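Phone storage full again? Quick fixes, no computer needed.

Check the chat apps first. Mine was hiding more than 211 videos, mostly the same clips forwarded twice. Settings, storage, sort by size, delete the big ones. Then empty the trash folder too or you get nothing back.

Turn off auto-download in group chats. Takes 2 minutes.
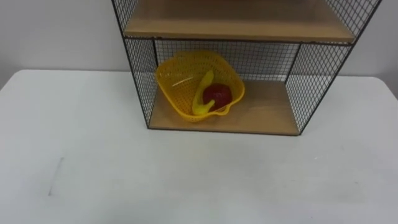 White tabletop, white wall.

Old apps next. AR stuff especialy, the furniture viewers and face filters. Used once, huge. Clear the cache before you uninstal anything you're logged into, and write the password down.

Offline maps - gone after the trip. Same with podcasts.

Yolanda Pacheco wrote in: restart the phone after a big cleanup, the free space number lags. Did it, got the right number. Thanks Yolanda.

More on backups in April.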